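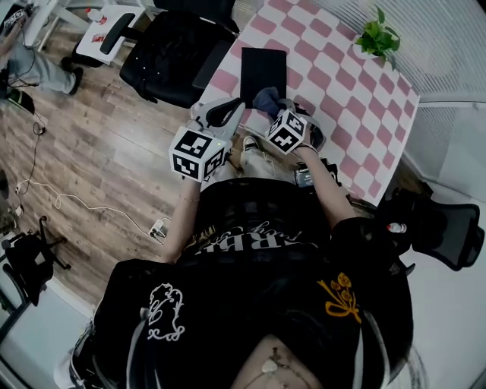

Grippers in hand at the table.

I have been reading Joubert on Jonah 3. The prophet's sermon is a single line, and the city repents before he is halfway across it. Joubert treats the brevity as reluctance. Osberg reads it as obedience -- he says only what he was given. I lean towards Osberg, though verse 4 alone won't settle it.

Comments (2)

Radomír Lukáč: Does Osberg deal with the Greek? It has three days there, not forty.

Masteck: Joubert does, in a footnote on page 924.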